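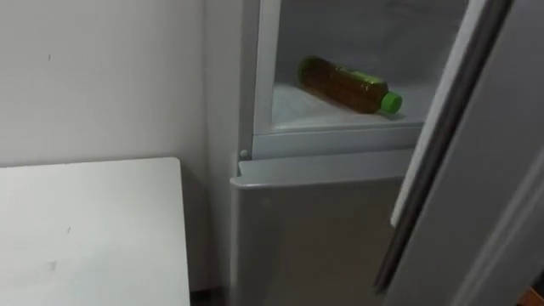 How a refrigerator keeps food and drink cold
From the Purkby Learning Pages, for readers aged seven to ten

A refrigerator does not make cold. It carries heat away. When a bottle of green tea is placed inside, heat from the tea passes into the colder air of the compartment. Step by step, the tea becomes as cool as the air.

Where does the heat go?
A liquid called a refrigerant travels through thin pipes. Inside the cabinet it turns into a gas and takes in heat. A pump, called a compressor, then pushes the gas to pipes on the outside. There it gives up its heat and becomes a liquid again. The air behind a refrigerator is often warm for this reason. 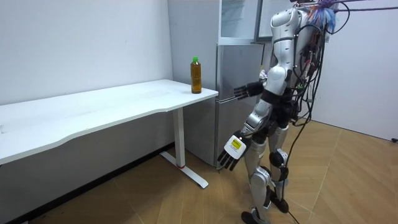 The compressor does not run all the time. It switches on when the air inside grows too warm and stops when it is cold enough. Pupils may hear it start with a low hum.

Why does the door matter?
A strip of soft rubber, called a gasket, runs along the edge of the door. When the door is shut, the gasket closes the gap and keeps warm air out. Cold air is heavier than warm air, and it spills out when the door is opened - it can sometimes be felt on the feet.

Words to remember
Compartment: a separate space with its own walls.
Gasket: a strip that seals a gap.
Compressor: the pump that moves the refrigerant.

Please decide what you need before opening the door, and close it gently afterwards.

Purkby Learning Pages, sheet 265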